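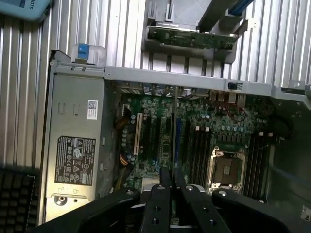 *Reading time: 2 minutes*

Andham Refurbishing Program, progress report to the Velgate fund, 2019-04-30

You asked for a plain account of where the tower stripping work stands. Intake is at 1,137 desktop towers. Of those, 715 have been opened and sorted. I would be careful with that second figure. "Opened and sorted" means the side panel came off and someone filled in a sheet. It doesn't mean the parts have a buyer, and I have asked for the two to be reported separately from now on.

Power supplies are the part I trust least. The original proposal had them down as easy resale. They are metal boxes with a label full of certification marks, and the label tells a buyer very little about the condition of the unit. We tested 50 and the results were too mixed to support the price in the proposal. I've taken that income line out until someone shows me a better batch.

Drives and memory are where the money was supposed to be. Many towers reach us with the processor and memory already gone, and the donor forms rarely mention it. Hatano, our biggest donor, has agreed to note missing parts at pickup. We'll see. They agreed to the same thing last September. 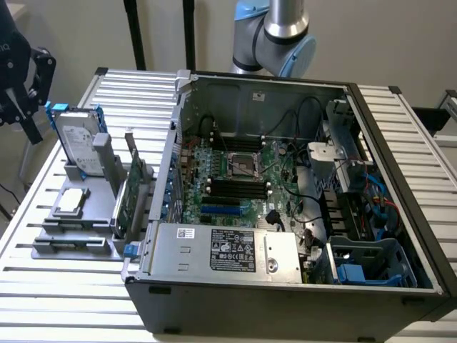

*Tower on the bench with its CPU socket and memory slots empty. A 3.5-inch drive in its blue caddy stands in the parts tray at left.*

The molded trays have helped a bit. Parts get put down in a set spot and fewer go missing between the bench and the shelf. Bautista, who supplied them, claims a big time saving per tower. Our own sheets don't show one, and I wouldn't quote the claim to your board.

Boards are piling up. Motherboards with no processor go to scrap at scrap prices, and we've filled 9 crates with them. The scrap buyer wants the drive cages and brackets kept separate, so that is extra labor we didn't budget for.

Requests for the next period:

- Hold the second payment at its current size. I can't justify the increase yet.
- Let us turn away towers that come in without memory.
- Drop the resale target for power supplies.

The revised budget sheet is attached.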